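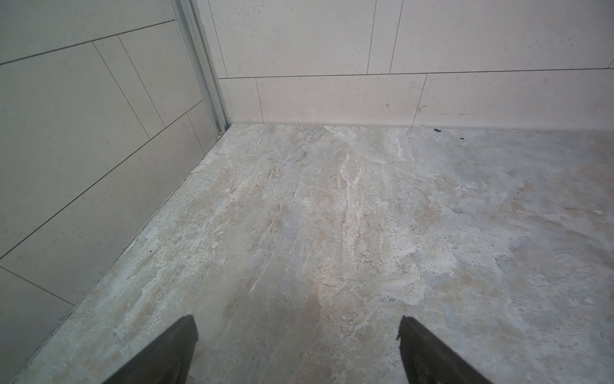 Bathroom floor, Wednesday, 10 pm. Note the vein.

1/ I have now spent more time looking at this floor than I have at most paintings. It's stone-look, in gray and beige and a kind of peach that comes and goes.

2/ The Howells showroom called the pattern "calming." I have mopped it 2 times this evening because I can't tell a smudge from a design feature.

3/ My advice on mottled floors: they hide dirt wonderfully. They also hide earring backs, contact lenses and one small white pill the cat was meant to take in March.

4/ The left wall's tiles are pale gray, staggered, fine dark grout. I have no quarrel with the wall tiles.

5/ The long whitish vein heading out from the back wall has been named the Clotden, as it looks like a river on a map of somewhere damp. The peachy bits are farmland.

6/ The floor came to $1,412 before fitting. I was going to put a bath mat down. At that price the bath mat can wait in the hall.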